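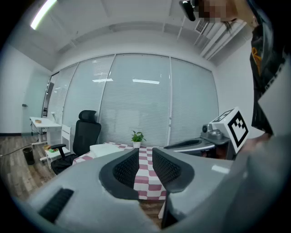

Two grippers, Plernton office

Help desk content group – minutes, July

Dawber articles: 43 rewritten and passed for publishing, which is a brilliant result. The Histov import now 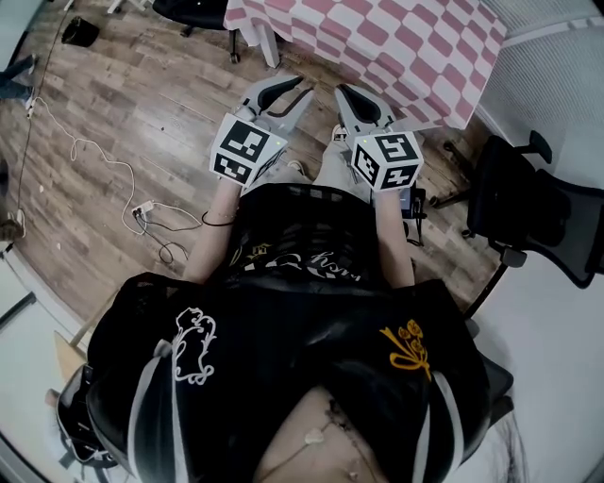 runs overnight and brought across all 657 old tickets – great work by the Drollent team! Tagging still needs a tidy before the search goes live. 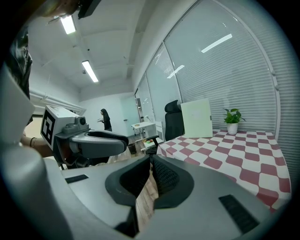 Page last changed: July, 16:20

Agreed: trial the new template on 50 articles. Style guide held over to next meeting.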